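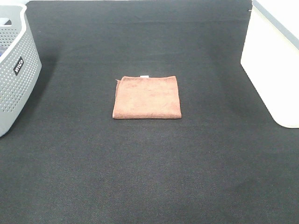 Folding standard for reusable cloths - comments requested before September

Plever Facilities Forum > Housekeeping and Linen > Procedures

Posted by M_Tkachuk (Linen Services, moderator)
July 15, 2025

Colleagues,

The Linen Services office is revising the written procedure for folding and returning microfiber towels at the Dierckx and Futico buildings. The present procedure was written when all towels were white and came back from an outside laundry already folded. Neither condition applies today, and each building has developed its own method.

The draft standard reads as follows.

1. The towel is laid out on the covered folding table and smoothed by hand.
2. The towel is folded to a flat, nearly square rectangle. The long edges are to run parallel to the edge of the table.
3. The manufacturer's tag is to be turned inside the fold.
4. Finished towels are placed in the gray perforated basket.

The rust-colored towel at the head of this thread is acceptable under the draft with respect to its bottom and right edges. It would be returned under item 3, as the white tag is showing at the top, and the upper-left corner would need to be laid flat. Members are asked to state whether they consider this level of inspection reasonable.

Marichka Tkachuk
Linen Services

Reply from dierckx_dayshift

Thank you for circulating the draft. Our team has no objection to items 1, 2 and 4. We do object to item 3.

The tag carries the washing instructions, and in our building it is also where the staff check whether a towel belongs to the kitchen set or the general set. If it is folded inside, each towel must be opened to be checked and then folded again. We handle 800 towels in an ordinary week. I would ask that the tag be permitted to show, provided that it shows on the same side each time.

Reply from futico_linen

I must respectfully disagree with the previous post. The sets should be told apart by color. That was the purpose of purchasing colored towels in the first place.

A visible tag catches on the towel above it when a stack is lifted from the shelf. We have had stacks come down for this reason. Item 3 should remain as written.

Reply from dierckx_dayshift

Color is not a dependable guide after repeated washing. Our older rust towels and our older brown towels are very hard to tell apart under the lights in the basement.

Reply from R_Stores

May I raise a separate matter concerning item 4. The draft says "placed in the basket" and does not say how. In practice the fold is lost at this stage, and an exact fold on the table is of little use if the towel is then dropped in. 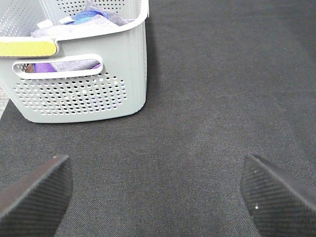
Basket with yellow label on the rim, mixed colors inside.

The blue cloth toward the back is crumpled on top of the lavender-gray one. Under the draft as written this basket would pass, as item 4 sets no condition at all. I would suggest the following wording: "Finished towels are laid flat in the basket, one color to a stack, with the folded edge toward the handle opening." The colors can be seen through that opening, which would allow Stores to sort baskets on the shelf without lifting anything out.

I would also ask that the yellow label be kept on the rim of every basket. Several baskets reached us last month with no label of any kind.

Reply from futico_linen

I support the wording proposed by R_Stores. One color to a stack would also settle the point made by Dierckx about checking tags, as the check would be done once, before folding.

Reply from dierckx_dayshift

It would settle it only if there were enough baskets. We have eight. With blue, purple, lavender and rust in use, one color to a stack means either more baskets or half-empty ones going up in the elevator. I am not opposed to the principle - I would simply like the supply question answered before the rule is issued.

Reply from Fokano_nights

The night team wishes to comment on item 1. The dark gray cover on our folding table creases along the far side and has to be pulled straight several times in a shift. A towel folded over a crease does not lie flat, however careful the person may be. Could the procedure state that the cover is to be smoothed before work begins, and who is responsible for replacing it?

The dark color itself is helpful. Edges are easy to see against it, and so is lint.

Reply from M_Tkachuk (Linen Services, moderator)

Thank you all. The draft has been changed as set out below.

Item 1 now begins: "The table cover is smoothed and any lint removed." Replacement of covers is the responsibility of the building supervisor.

Item 4 adopts the wording from R_Stores, including the folded edge toward the handle opening. A sentence has been added to require a label on the rim.

Item 3 remains open. I note one building in favor and one against, and I would like to hear from the night team before it is decided. An order for 18 additional baskets has been submitted, and I will post the delivery date in this thread when I have it.

Reply from Fokano_nights

The night team has no fixed view on the tag. We would ask only that the loose corner mentioned in the first post not be treated as grounds for return. Microfiber lifts at the corners when it is new, and pressing it down does not last as far as the shelf.

Reply from futico_linen

Agreed as to corners. Not agreed as to tags.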